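Projetos > Clube de Manipulação > Relatos > Seção 4

Usamos cookies para lembrar suas preferências de leitura. Ao continuar navegando, você concorda com a nossa política. Aceitar | Recusar

4. Coleta de demonstrações com a garra de mão

Bom, chegamos à parte de que eu mais gosto (e que mais nos deu trabalho!). Na seção anterior contei como o clube dividiu o semestre entre mecânica, percepção e aprendizado; agora quero falar de como juntamos as demonstrações, que acabou sendo a atividade em que todo mundo pôs a mão, inclusive os alunos que tinham entrado só para aprender a soldar.

A meta que combinamos em dezembro era de 700 demonstrações curtas, repartidas entre 29 alunos de duas turmas, a de Idholm e a de Brivby. Cada aluno recebia um bloco de tarefas numa folha impressa e fazia tudo com a garra de mão, sem nenhum controle remoto no meio. Eu defendi essa escolha desde o começo e continuo defendendo: quem nunca programou nada pega a garra, fecha os dedos em volta de um objeto e em um minuto já está discutindo ângulo de aproximação com o colega do lado. Com o joystick da turma anterior, a mesma conversa demorava uma tarde inteira para aparecer, e às vezes nem aparecia.

O protocolo ficou bem simples. O aluno começa com a garra aberta sobre a mesa, espera o sinal do colega que cuida da gravação, executa o movimento e volta à posição de partida. Repetimos cada tarefa em mais de um ponto da mesa, porque o modelo do ano passado tinha decorado as posições e errava feio quando a gente mudava qualquer coisa (levamos uma bela lição ali, e o Renji Yokoyama ainda me lembra dela sempre que pode). A Figura 3 traz duas vistas do trabalho na mesa.
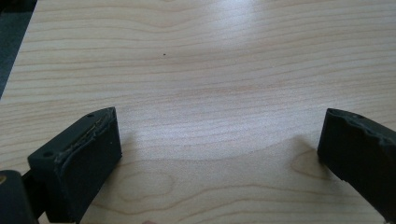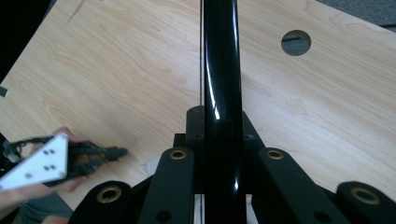 Figura 3. Garra de mão sobre o tampo de madeira clara, em duas vistas.

Uma coisa que eu subestimei completamente foi a combinação de sinais entre os dois alunos de cada dupla. Nas primeiras sessões um dizia "vai" e o outro entendia "já foi", e lá ia mais uma gravação começando no meio do movimento! Descartamos 50 demonstrações só por isso. Depois o Renji propôs uma contagem em voz alta, sempre igual, e o problema sumiu quase todo. Parece bobagem de escoteiro, eu sei, mas foi a mudança mais barata do projeto e a que mais rendeu.

Outra discussão comprida foi sobre o que contar como erro. Se o aluno encosta no objeto, hesita e tenta de novo, a demonstração vale? Metade do clube queria jogar fora tudo o que não fosse limpinho, e a outra metade (eu incluída, confesso) achava que a hesitação ensina alguma coisa ao modelo. Ficamos com um meio-termo: uma segunda tentativa é aceita, desde que a garra não saia da região da mesa marcada na folha, e a gravação ganha uma etiqueta própria. Na Seção 5 mostro o treino com e sem essas gravações etiquetadas, e adianto que a diferença foi menor do que os dois lados esperavam.

Para organizar os arquivos usamos o Sarley, um programinha que os alunos da turma de Brivby escreveram no semestre anterior e que, com todos os defeitos, nos salvou de uma planilha monstruosa. Ele guarda a tarefa, a dupla, o turno e a etiqueta de tentativa. O que ele não guarda é a altura em que a garra começou, e disso senti muita falta na hora da análise. Já está anotado para a próxima versão, junto com um botão de desfazer que me pediram umas mil vezes.

Depois do descarte e da regravação ficamos com o conjunto completo, que dividimos em treino e teste por dupla, nunca por gravação. Van den Broek, que leu um rascunho desta seção, perguntou se isso não deixava o teste difícil demais para um projeto de clube. Deixa, sim! Cada dupla tem um jeito tão seu de chegar ao objeto que misturar as gravações dela nos dois lados daria uma nota bonita e muito pouca informação. Os números por dupla estão no apêndice, com as folhas de tarefa e a versão do protocolo que seguimos até o fim.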